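Section 7: Setting up your Dranwood heated underblanket

I've had mine for two winters now and I've set up three more for family, so this section is written from doing it on my knees beside a mattress with the leaflet in my teeth. The printed instructions are fine as far as they go, but they skip a few bits and the diagrams are tiny. Have both open if you can.

Before you start

Take the bed back to the bare mattress. Yes, all of it, including the mattress protector. Check that you've got the underblanket itself, one controller (two if yours is the dual model), the four corner straps in their little bag, and the leaflet. The straps tend to stay stuck in the bottom of the box, so have a feel round before you ring anyone to complain. I rang. Kerubo Mugo on the Pundbridge shop helpline was very nice about it.

Caution: don't plug anything in until you get to step 8. And don't use the blanket at all for a baby, for someone who can't feel heat properly, or for anyone who couldn't work the controller on their own. If you have a pacemaker, ask your doctor first.

Laying it out

1. Unfold the blanket on the floor and run your hands over both sides. You'll feel the wires, that's normal, but they should all lie flat. Any lumps, crossed wires or scorch marks and it goes back to the shop.

2. Find the label that says THIS SIDE UP. It's sewn into the hem near the socket, in grey thread on a cream background, so put the big light on.

3. Lay the blanket on the mattress, label up, with the sockets at the pillow end. Leave a hand's width clear at the top so you're not sleeping with your head on the warm part.

4. Clip a strap to each corner and pass it under the mattress to the corner opposite. This is a two-person job on anything bigger than a single. Pull until the blanket is flat, then stop – if the edges start to curl you've gone too far.

5. Put the mattress protector back on, over the top of the blanket. A thin cotton one is best. The thick quilted sort will work but you'll wait ages for any warmth to come through.

Making the bed up again

6. Put your fitted sheet on last, and start at the foot end. If you start at the pillow end you'll drag the whole lot down the bed as you tug the last two corners, and then you're back to step 3. A deep-pocket sheet makes this a lot easier. Mine are old and only just reach, so I lift each mattress corner with one hand and hook the sheet over with the other, muttering. 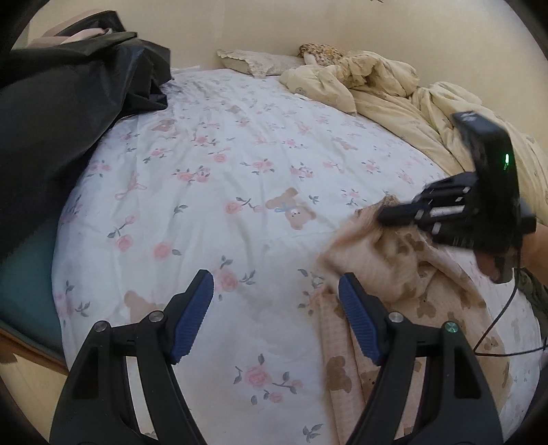

Once the sheet's on, smooth it from the middle outwards with the flat of your hand. You're feeling for ridges underneath. A fold in the electric blanket will get hotter than the rest and can damage the wires, so if you find one, peel everything back and sort it out. I know it's annoying.

7. Bring the cable out at the side of the bed, between the mattress and the bedside table. Don't trap it under a bed leg or shut it in a drawer.

Switching on

8. Push the controller plug into the blanket socket until it clicks, then plug into the wall. A wall socket, please, not one of those cube adaptors.

9. Set it to 1 and leave it for half an hour with the duvet on top. Then slide your hand along under the duvet. It should be gently warm all the way down.

10. If that's fine, try 3 for ten minutes before bed and drop it to 1 when you get in.

Note: there may be a faint smell the first time. Mine had gone by the second night. If it smells of burning, switch off at the wall and unplug.

If the light flashes

A slow flash nearly always means the plug hasn't clicked home. Unplug from the wall, push it in again and start from step 8. A fast flash means it has found a fault, so stop using it. My friend Arūnas Rozīte had the fast one in February and got a replacement controller through the post within the week.

Putting it away

Unplug everything, let it cool right down and roll the blanket loosely. Don't fold it, and don't pile suitcases on it. I keep mine on the top shelf of the airing cupboard with the controller tucked inside a sock. Washing is covered in the next section, and please read that before it goes anywhere near the machine.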